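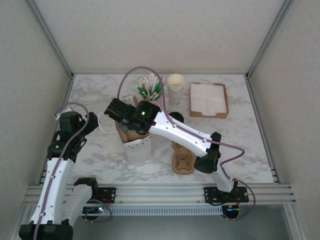
Small packing, pretty packing

Print this page | E-mail this page

My name is Chae-won Yang and I keep this gallery about packing small things for giving. I started it in September, when my friend Ju-won Won and I prepared the bags for a party at Clirmont. We needed 30 bags and we had only two evenings. Since then many people ask me which bags I like and how I close them, so I write my answers on one page.

The white paper bag
I like a white bag with a scalloped top edge and small dots. The edge is already a decoration, so you do not need a ribbon with many colors. A brown cardboard item inside looks nice against the white paper, and I let it show a little at the opening.

The cord
White cord for a white bag – this is my favorite. I cut it longer than I think I need. For our party bags I used 15 inches each, and Ju-won said it was too much, but she also asked me for more when her knots became too short.

The straws
Green and white paper straws go well with a white bag. I keep them standing upright in a cup holder at the back of the table, where my sleeve does not catch them. If you give straws as a part of the present, put them in last, because they bend easily under a heavy thing.

The table
A marble pattern, white with gray veins, is kind to paper things. It is easy to wipe, and small pieces of cut cord are quick to collect. But white cord is difficult to find on it! Ju-won prefers a dark cloth for this reason.

Where we buy
The shop in Plirnport has good paper bags, but they are sold in large packs. For a few pieces only, I go to Derkden and look in the baskets near the door. Please check the bottom fold before you pay – sometimes the glue is weak.

I will add more pages when the winter presents begin. If you have a good way to close a scalloped bag without hiding the edge, please write to me.

Last changed 29 October 2024

This site uses cookies to remember your settings. By continuing to read, you accept their use.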